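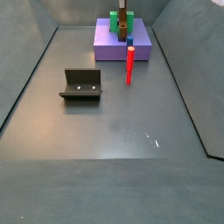 Figure 4.1 Coloured blocks and a black L-shaped bracket in a shallow grey bin.

Chapter 4
The Interview

Most of what appears in an arts and entertainment section begins with someone answering questions. A review can be written alone, but a profile, a tour preview or a news story about a cancelled festival needs other voices. This chapter deals with how to ask for an interview, how to prepare for one and how to use what you are given.

Amber Pearce began on the listings page of the Dakudby weekly, where she had 70 words for each event. Her first long interview was with the singer of a local band, Obi, and lasted 20 minutes. She had written out 51 questions and got through nine of them. The piece ran in August at 713 words - most of them drawn from one answer, about the band's first rehearsal room.

We return to her notes in sections 4.2 and 4.5. Before reading on, choose a performer from your own area and write down five things you would ask. Keep the list, as you will need it for the exercise at the end of section 4.3.

Key terms in this chapter: on the record, off the record, press officer, embargo, paraphrase.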